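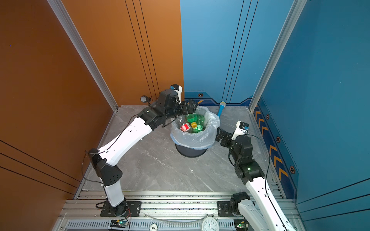 Two arms, one bin. The left gripper is at the rim, the right one is on its way in from the side.

Somewhere in the promotional literature there is always a robot pouring tea. I have yet to see one that gives a fair account of the bins, and the bins are where the hours go.

The stall at Tavulum has an orange wall, two blue ones and a marbled floor that would suit a modest hotel lobby. Into this we put a small bin with a liner folded over the rim, fill it with green bottles and the odd carton, and set two arms to deal with it. A person drives the arms. The machine keeps the recording. Then somebody puts the rubbish back and we go again, 200 times if the week is kind.

My complaint is with the number. Everyone who visits asks how many examples we have, and I have watched faces fall at anything under four figures. So teams chase the count. They find one bin, one bag and one good position for the bag, and they repeat it until the operator could do it asleep, and by Friday afternoon more or less is. What comes out is a learning system with a deep understanding of a single bin bag.

I would take 20 awkward recordings over 200 of those. Let the liner slip down inside. Leave the bottles crumpled one day and whole the next. Move the bin a hand's width towards the wall, where the left arm hates going. The Jokov project kept its fumbles, the grasps that missed and had to be tried again, and their model learned to try again. Ours at the time had only ever seen success, and when it missed the bag it carried nothing to the far side of the stall with tremendous confidence.

The objection is that mess is expensive. It is. A tidy session needs one operator and a flask. A varied one needs someone to think up the variations, and people are bad at this: asked to scatter rubbish at random, most of us arrange it. At Onishi they wrote 6 starting layouts on cards and shuffled them, and I mocked this for a month before copying it.

Nor do I think every failure is precious. Over 2 hours with a tired operator you will collect some rubbish of your own, and it should go the way of the bottles. But it ought to be thrown out by someone who has watched it — all of it, at normal speed, with the biscuits out of reach. We still skip this step more often than I would like, and last month's folder is waiting for me now.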